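2024-12-05

Well, I said I'd sort out the keys before the cold weather and it's December, so make of that what you will. Twelve years of keys in one biscuit tin! Sheds I no longer have, a bike lock I sold with the bike, and at least one that must be for the old Dunent flat, where they changed the locks the week after we left. I tipped the lot out this morning and felt tired straight away.

Ülle Vītola swears by S-hooks. She has them all along her hall and never loses a thing, so I've been coming round to the idea, plain ones for the heavy stuff and the clip sort for anything that travels in a pocket.

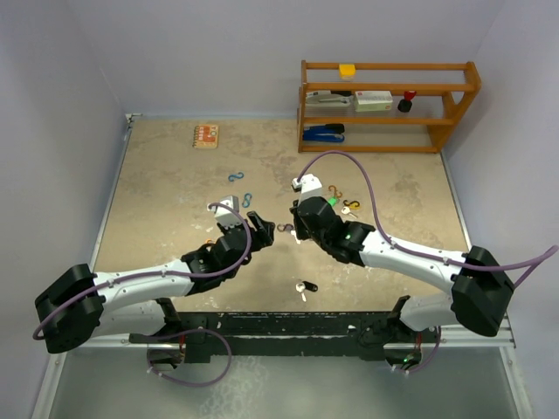

One of the S-hooks on the table, sort of brownish-pink.

I do like a plain hook. You can get it on and off with gloves on, which matters in February when I'm at the shed door with a bag of bird seed under one arm. But it does let go of things. My spare for the cellar went down the back of the radiator that way and I had to fish it out with a coat hanger – not a dignified evening.

So, clips. They're S-shaped too but with a wire gate at both ends, so the keys go on one side and the other side goes on a belt loop or a bag or whatever you like. And they come in colours, hooray. My plan is blue for home, yellow for the shed, orange for Mum's and red for the car, and I shall have forgotten all of that by the weekend.

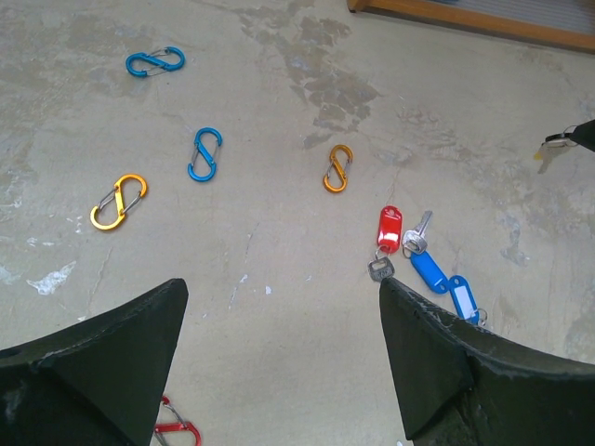 Clips all over the floor, and the key tags with them, red and blue.

I want every tag written on this time. I always think I'll remember and then I'm stood there trying four keys in the dark. Must find the thin pen, the fat one from Stedis smudges and makes everything look like "shod".

Soup for tea. Rang Mum, she still has my Kramer padlock and isn't giving it back.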